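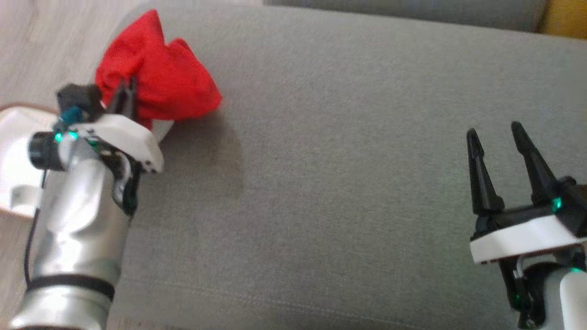
According to one early user of Skellata, the webring "never had more than 14 sites that worked on the same day". The project page gives 66 members at its peak.

**Skellata** was a webring for personal sites, started in 2000 on the free host Prendier. Members pasted in a small bar with prev, next and random links. Random mostly broken. List kept by hand in one text file, updated every March.

## Decline

Prendier dropped CGI scripts, so the ring moved to Clornilton. Many members never changed thier code. Dead links, then spam.

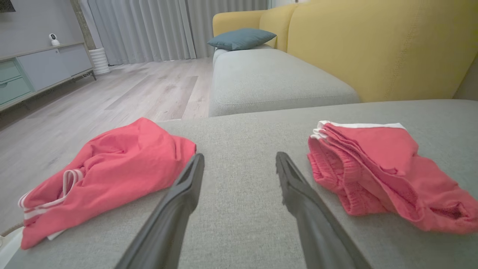
*Pink clothing on a light gray sofa.*

## Revival

A static version, Amin, uses plain redirects and no script. 88 sites listed as of 14 September 2025. Some are are copies of old member pages, owners unknown.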